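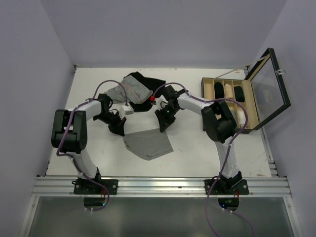 Live Event Production, Unit 4: Programme Changes
Notes by Modupe Igwe

A festival programme is fixed at print deadline and altered after it. The Dusumport film and music weekend issued 53 listings in August; five changed before opening.

Classes of change: substitution, addition, venue move, cancellation. An addition to a panel (remote guest, extra speaker) needs a line test and a revised running order — the ticket terms stay as they are.
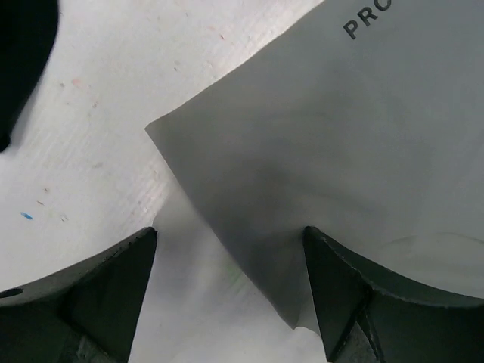 Fig. 4.1. Grey sheet, one corner pointing left, on a white surface.

Remote guests: test the line at the venue with the house closed. Keep a second line open to the moderator.

Reading: Miranda, notes on the Stistisbridge concert series, section 5.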